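Wardrobe and Folding Service: Common Questions

What does a Predgate wardrobe visit include?
We take the clothes out, sort them with you, hang what should be hung and fold the rest. Drawers and one shelf above the rail are part of the visit. Washing, ironing and mending are not.

How long does it take?
A single wardrobe takes 2 hours. If you have more than one, book them as separate visits. Gerd Rieger handles the schedule and will call you on Thursday to confirm the following week.

Do I need to buy new hangers?
No. We use the hangers you own, even if they don't match. Wire ones are fine for shirts and light tops. Use plastic for anything with a zipper or a heavier collar. Please don't throw out spares before we come.

What should I hang and what should I fold?
Hang jackets, school uniforms, shirts and dresses. Fold knits, fleece and anything that stretches at the shoulders. Jeans can go either way. Elastic-waist pants are easier to fold.

How do I hang a zip-up jacket so it stays on?
Put the hanger in from the bottom, settle both shoulders, then close the zipper a few inches. Hold the collar on both sides and straighten it before the jacket goes on the rail.

Can you work on the bed or the floor?
Yes. The bed is good for sorting, and a clean rug is fine for folding larger pieces. Tell us if you would like a sheet put down first.

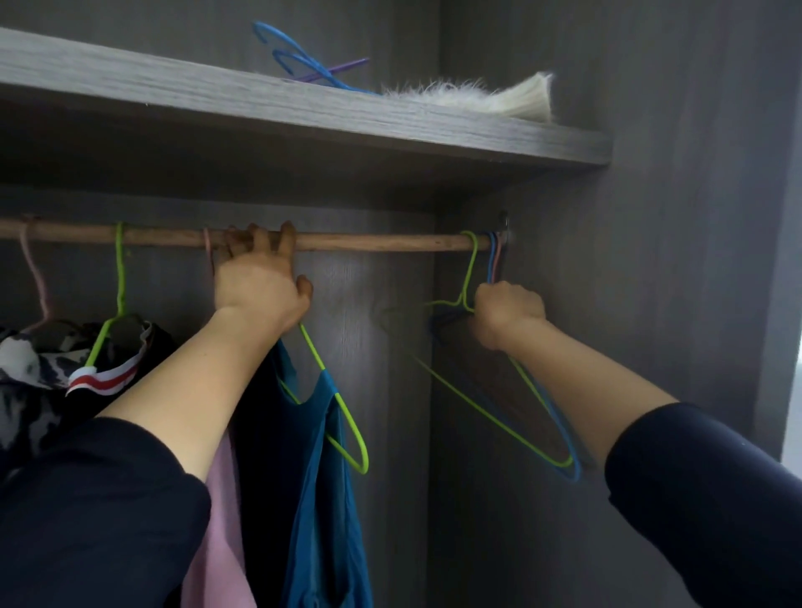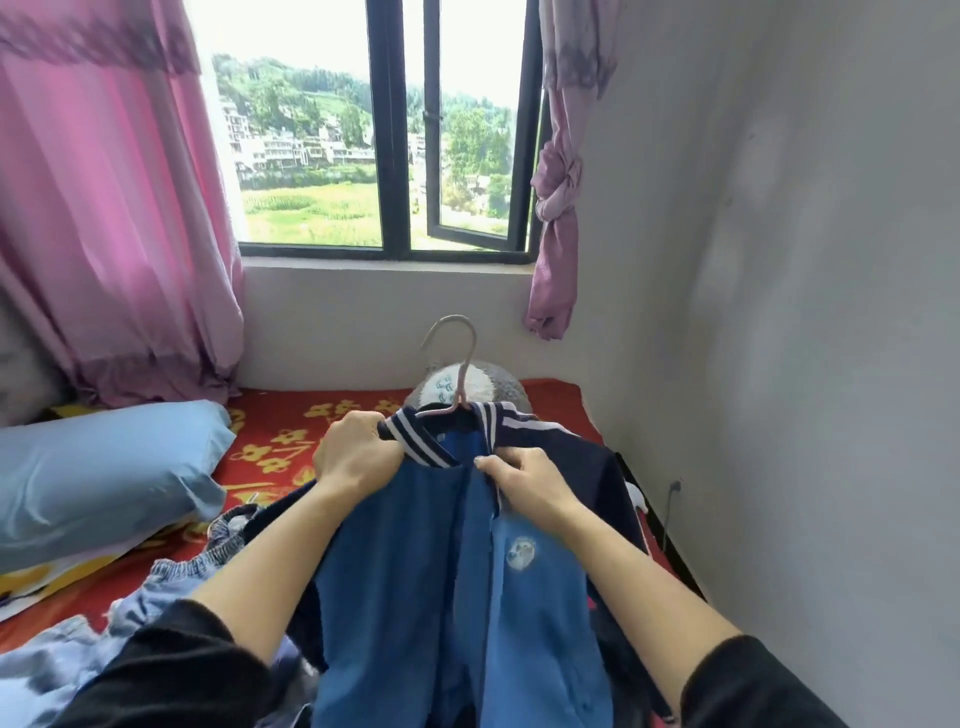
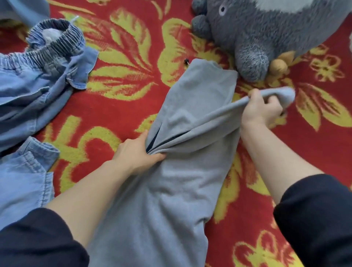 What about loose parts such as cord stoppers and buttons?
They go in a small bag, which we leave on the shelf. Check it before you close up the wardrobe for the season.

Do you move toys and cushions?
Only as far as needed to make space. They stay in the room.

When is the busiest time?
September. Book early if you need school clothes done.

Who do I contact to change a booking?
Write to Shabnam Baloch at the Predgate office. Include your name and the day of your visit.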